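the great toy kitchen clear-out, a thread, because I started at 10 this morning and I need to tell someone

1/ So. The play kitchen. We've had it in the corner of the back room for what feels like forever and the drawer underneath has become a place where things go in and do not come out. This morning I pulled the whole drawer out and tipped it on the rug. Big mistake, huge noise, very satisfying.

2/ What was in there: toy food, obviously. Also a sock, half a jigsaw, a bus ticket to Sallevow, a real (REAL) walnut and so many crayons with no paper on. I have no memory of ever buying a walnut.

3/ My rule for today is that it has to fit back in one crate. One! The crate is the green folding one from Fudetti, which I love more than is sensible. If the lid doesn't shut, something's got to go.

4/ First job was the wash. Everything plastic went in the sink with washing-up liquid and very warm water, and I went round the seams with an old toothbrush. The water went the colour of tea. I changed it and it went the colour of weaker tea. We've been letting people pretend to eat off these.

5/ (Someone's going to ask so: yes you can put some of them in the dishwasher, top shelf, in one of those mesh bags. I've done it. But the hollow ones fill up with water and then dribble on you for a week, so I do those by hand now and give them a good squeeze.)

6/ Then the sorting. I tried doing it by colour and got a very pretty pile that was no use to anyone. Tried doing it by "would you find this in a fridge" and got into an argument with myself about tomatoes. In the end I went for stuff you eat and stuff you eat it off, and that's as clever as it's going to get.

7/ Sizes are all over the place in this hobby, have you noticed? You get a strawberry as big as a fist and a pizza you could lose up your sleeve. Half of ours is proper kitchenware that's been handed down to the toy drawer and half of it was made for dolls, I think.

8/ Anyway, keepers. I'm a fool for this sort of green.
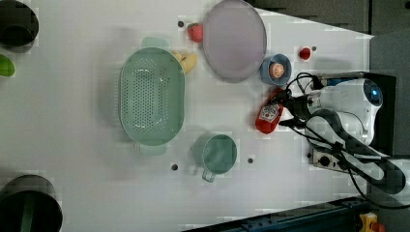

*Colander, plate, mug, little blue bowl, and the banana that gets everywhere.*

9/ Can we talk about the colander. It's the best toy in any play kitchen and it isn't even a toy! It's a sieve, a hat, a boat, a bed for a bear, a thing to post pasta through one bit at a time while your tea goes cold. If you're buying for a small person, skip the singing till and get a colander.

10/ The lavender plate stays too. I know a plate is a plate, but everything looks nicer served on it, and when you're being handed your ninth pretend lunch of the day you do want it to look nice.

11/ And the orange and white thing in the blue bowl. I say peach. I've been told it's an egg, I've been told it's "a sun". It has been served to me as all three, sometimes in the same meal. It's staying on grounds of hard work.

12/ Things that did not make the cut: a chicken leg with a split in it, two lids with no pans, a fork with one prong left, and the rubber fried egg that picks up every hair in the house. I washed that egg twice. It was hairy again before I'd dried my hands.

13/ Oh and the fruit that velcros together so you can "chop" it! Ours has lost all its stick. Kariuki's on the high street sells the little sticky dots, so I've put those on the list and given it a stay of execution until the end of April. After that it's on its own.

14/ Lunch break. Had a real banana. Felt odd about it.

15/ Right, back. Drying took ages, I'd got everything laid out on tea towels and kept turning the cups over like I was doing a magic trick. If you put them away damp they get that smell. You know the smell.

16/ The crate lid shuts!!! It shuts if I lean on it. I'm counting that.

17/ Next question is where the spares go. There's a toy swap at Clodville library with a table for kitchen bits, so the doubles are in a carrier bag by the front door, where I fully expect them to live for 3 months while we all step over them.

18/ Update, teatime: the crate has been opened, the lot's been tipped on the rug, and I've been brought a mug of nothing and told it's soup. Needed salt.

19/ Jigsaw's still only half a jigsaw, by the way. If the other half turns up in the dressing-up box I'm doing that one tomorrow and you're all coming with me.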